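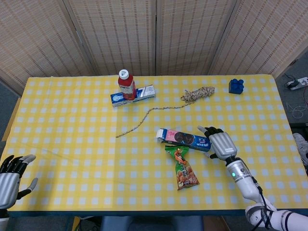

2 min read

30 December 2025

Our state senate did something in November that got almost no coverage, and I have been chewing on it since. It voted 22 to 12 to let the governor fill a vacant seat by appointment for the rest of the term. Before that, a vacancy meant a special election.

I live in Horham, so I have a stake in this. Our senator, Abelardo Benítez, resigned and we have had no one in that chamber for 38 days. Under the old law we would be voting in the spring. Under the new one we get whoever the governor likes, and that person runs later as the incumbent.

Supporters say special elections cost money and hardly anyone shows up. Both are true. Turnout in the last one here was 20 percent. I voted in it and there was no line. But low turnout is a reason to mail people a ballot, or move the date, or put it on the same day as the school board race. I don't see how it gets you to having no election.

Renata Escobar, who represents the district next to ours, wanted a six-month limit on appointments. It failed in committee. Elba Paredes voted for the limit there and then voted for the bill without it on the floor. I wrote to her office to ask why and got a form letter about road funding.

I would feel the same if my party held the governor's office. Four years ago it did, and Morven Moncrieff floated a bill a lot like this one. I was against it then too, and said so on this blog.

The governor has until the middle of next month to sign or veto. I called yesterday and left a message.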